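Suporte Golob › Publicação e leitura › Romances em série
Pedido: Capítulos fora de ordem e notas perdidas no ebook "As Portas de Skestgate"
Estado: Resolvido
Aberto em: setembro
Categoria: Conversão EPUB

Mensagem inicial do autor

Publiquei na Golob a edição completa do meu romance de fantasia "As Portas de Skestgate". O manuscrito tem quase 600 páginas e foi carregado num único ficheiro DOCX. A conversão terminou sem mensagens de erro, mas o ebook saiu com problemas:

- O capítulo em que a comitiva atravessa o pântano aparece antes do capítulo em que sai da cidade. Quem lê fica sem perceber por que motivo a bruxa de Gultora já conhece o grupo.
- As cartas da rainha, que no original estão em itálico e recuadas, aparecem como texto normal, coladas ao diálogo.
- As notas do glossário de Gultora abrem sempre na primeira entrada, qualquer que seja a palavra tocada.

No ficheiro original a ordem está certa. Já voltei a carregar o mesmo DOCX e o resultado foi igual. Na pré-visualização do site o índice está correto, mas o texto segue a ordem errada quando se passa a página.

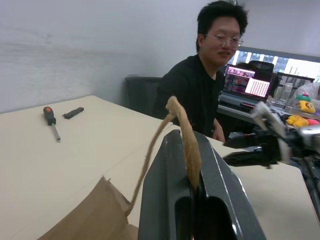

Saco de papel pardo e chave de fendas na mesa.

Resposta do suporte

Obrigado pelo contacto. Para analisar o caso precisamos do seguinte:

1. O DOCX tal como foi carregado, sem o abrir nem o guardar de novo.
2. O nome do programa em que o livro foi escrito e, se for outro, do programa de onde saiu o DOCX.
3. Indicação dos aparelhos ou aplicações de leitura em que o problema foi visto.

Entretanto, pedimos que não apague a edição publicada. Se o fizer, os leitores que já a compraram deixam de receber a versão corrigida de forma automática.

Resposta do autor

Segue o DOCX em anexo. O livro foi escrito no Wildale, em documentos separados, um por capítulo, e exportado depois para DOCX com a opção "Compilar romance". Vi o problema na aplicação da Golob para telemóvel e no leitor do browser. Um leitor da lista de correio queixou-se do mesmo num tablet, não sei de que marca.

Não sei se tem importância, mas o capítulo do pântano foi escrito primeiro, como conto, e só mais tarde passou para dentro do romance. O capítulo da partida é muito mais recente.

Resposta do suporte

Tem importância, sim. O Wildale guarda em cada documento um identificador interno, atribuído por ordem de criação. Na compilação, o índice segue a ordem do painel lateral, mas os marcadores de secção conservam o identificador antigo. O nosso conversor estava a dar prioridade aos marcadores, e por isso o conto do pântano passou para a frente.

Sobre os outros dois pontos:

As cartas usam formatação manual, aplicada linha a linha. O conversor retira os recuos manuais quando encontra mais de 60 no mesmo ficheiro, por os interpretar como restos de formatação. O itálico perdeu-se no mesmo passo. Com um estilo de parágrafo próprio isto não acontece.

No glossário, todas as entradas têm a mesma âncora. É provável que a primeira tenha sido copiada para servir de modelo às restantes.

Passos a seguir:

1. No Wildale, selecionar todos os capítulos no painel lateral e escolher "Renovar identificadores".
2. Criar um estilo de parágrafo chamado "Carta" e aplicá-lo a todas as cartas.
3. Apagar as âncoras do glossário e voltar a inseri-las em cada entrada.
4. Compilar de novo e carregar como "Nova versão da mesma edição".

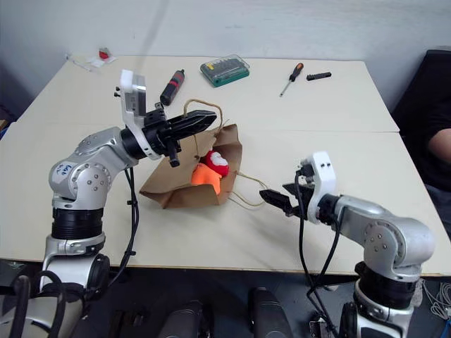

Resposta do autor

Fiz os passos pela ordem indicada. Os capítulos já estão no sítio: primeiro a saída da cidade, depois o pântano. As notas de Gultora também abrem onde devem.

As cartas melhoraram, mas a última, a que a rainha deixa junto ao portão de Skestgate, continua sem itálico. Confirmei que tem o estilo "Carta" aplicado.

Resposta do suporte

Essa carta começa com uma quebra de linha manual dentro do parágrafo anterior, que é uma fala do guarda. O estilo aplicado foi o do diálogo. Basta substituir a quebra por um parágrafo novo antes de "Quando leres isto" e voltar a aplicar o estilo.

A atualização chega aos leitores no prazo de 5 dias após a aprovação. Quem tiver o livro aberto precisa de o fechar e sincronizar a biblioteca. As passagens sublinhadas antes da correção podem ficar deslocadas nos dois capítulos trocados.

Resposta do autor

Corrigido e aprovado. A carta está em itálico no telemóvel e no browser. O leitor do tablet confirmou que recebeu a versão nova e que só perdeu um sublinhado. Podem fechar o pedido.

Nota interna tornada pública: a leitura dos marcadores do Wildale foi acrescentada à lista de correções do conversor. Até lá, recomenda-se renovar os identificadores antes de compilar qualquer romance montado a partir de contos anteriores.

Pedido encerrado. Para reabrir, responda a esta conversa.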